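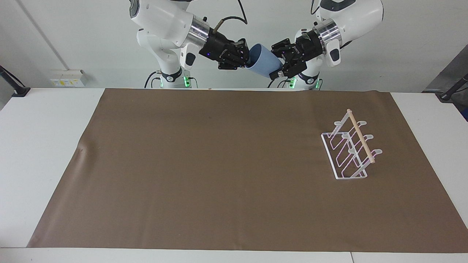 Robot Software: Control, Perception, Planning
Handout 3: Handing an object from one arm to the other

Read before the practical. Bring a printed copy, as the lab machines are slow to open anything.

1. Why we spend a week on this

Passing a cup from one gripper to another looks like a small job. Papers tend to give it half a sentence ("the object is then transferred to the second arm") and move on to the part the authors care about. I would like you to be suspicious of that half sentence. Most of the software you have met so far in this course assumes one arm, one object and a table that holds the object still for you. A handover removes the table.

For a short time both grippers touch the same rigid or nearly rigid thing. The two arms, the cup and the table under the robot bases then form a closed loop. Any error in where one arm thinks the other is has to go somewhere. It goes into the cup, into the finger pads, or into the joints.

2. Terms

Giver: the arm that holds the object at the start.
Receiver: the arm that holds it at the end.
Overlap: the time during which both have a grip.
Left and right: always the robot's own left and right. With the camera facing the arms from across the table, the robot's right arm is on the left of the picture. Every year someone loses an afternoon to this. Write the convention at the top of your config file.

3. Calibration, and how far to believe it

Each arm reports its own gripper pose from its joint angles. To relate the two, you need the transform between the two bases. The usual way is to show a marker board to the camera with each arm in turn and solve for the lot.

The solver will give you a residual. Please don't quote it in your report as the accuracy of your system. It tells you how well the model fits the poses you happened to collect, and people collect poses where it is easy to do so. The handover takes place in the space between the arms, often with wrists turned at angles that no one included in the calibration set. Keep back a few poses from that region and test on them.

4. Perception

A plain, light-coloured cup is a poor thing to look at. It has little texture, and a depth camera may return holes near the rim. Once a gripper has closed on it, the black fingers hide part of what was left. Pose estimators that do well on a cup standing free on a mat can do badly on the same cup, tilted, with fingers round its base.

There are two common ways out.

(a) Track the cup throughout. This costs more and fails in ways that are hard to spot, because the estimate jumps and then settles on something plausible.

(b) Estimate the pose once, before grasping, and assume from then on that the cup moves with the giver. This is cheap. It is also wrong whenever the cup turns in the fingers during the lift, and with two parallel fingers on a curved surface it often does.

Van der Linden's course software uses (b) by default and calls it "object tracking" in the menu. It tracks nothing. Turn on the check that takes a second look just before the receiver closes.

5. Planning

The giver's grasp should be chosen with the receiver in mind. If the giver takes the lower end, the rim end is left free, and tilting the cup towards the other arm gives the receiver a shorter reach. Work backwards: final placement first, then the receiver's grasp, then the handover pose, then the first pick. If the cup is to end upside down on a rack, the receiver's fingers must not be between cup and rack when it gets there.

Plasora plans both arms together. Cuvgate plans them one after the other and treats the first as an obstacle for the second. The second method is quicker and I have nothing against it, provided you remember to allow contact between the receiver's fingers and the cup. If you leave that out, the planner reports that no path exists, and it is quite right.

Thin wire racks deserve care too. In a coarse collision map the wires either vanish or swell into a solid block. Use a hand-made model.

6. Control during the overlap

Don't run both arms in stiff position control. Let one lead and make the other compliant along the line between the grippers. Then:

- receiver closes slowly
- check finger width AND force; either alone can fool you
- hold still for 20 control cycles
- giver opens
- giver backs away along its approach line

A timer in place of the force check will pass every demonstration and fail on the first cup that is a different size.

7. On success rates

The Nidville report, which is on the reading list, gives a success rate of 85 per cent over 833 trials. Read the method section before you repeat the figure. Trials in which the first pick failed were left out, and an operator straightened the cup between runs. Neither choice is dishonest, and both are stated, but the number does not describe a robot clearing a table by itself.

In your own report, say what counted as a trial, what was reset by hand, and what you changed between attempts. A low figure with those details will get a better mark than a high one without them.

8. For the practical

Log both gripper forces and both commanded poses on one clock. Keep the logs of failed runs. Speed limit stays at the lab default until your overlap code has been checked at the bench.

Reports are due on 30th June, on paper, with the config file attached.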